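Bravidis 20 Indoor Rowing Machine

Reading time: 2 min

The Bravidis 20 is an air-resistance rowing machine intended for fitness clubs, school training rooms and private homes. It is supplied by Skastgate and replaces the earlier folding model, which was withdrawn from sale in July.

Resistance is set by a damper lever on the right side of the flywheel housing. The seat runs on a one-piece aluminum rail and may be used by persons weighing up to 288 pounds. Footrests adjust without tools and accept most athletic shoes. The monitor displays stroke rate, distance, elapsed time and heart rate - a chest strap is required for the last of these and is sold separately.

The machine ships in two cartons and is assembled with the wrench provided. Purchasers should allow a clear floor area of nine feet by four feet during use. When the rail is detached, both sections may be stored upright.

The standard price is $2290, including delivery to a ground-floor address. Clubs ordering four or more units should request a written quotation from the Dostdale office. A floor mat and a spare handle cord are available as accessories.
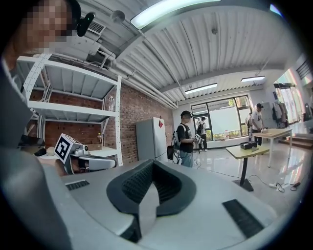
Routine care of the Bravidis 20 is limited to the rail, the chain and the air intake. The rail should be wiped after each session, and the chain oiled after every 475 hours of operation. Oil and cleaning fluid should be kept off the floor, in closed bottles on open metal shelving such as the white unit against the brick wall. Solvents must not be used on the monitor or the seat.

The frame is covered for five years and moving parts for two. Claims must be accompanied by the original receipt.

Related items
Triệu Adjustable Training Bench
Bravidis Floor Mat, Long
Skastgate Chest Strap
Dostdale Upright Bike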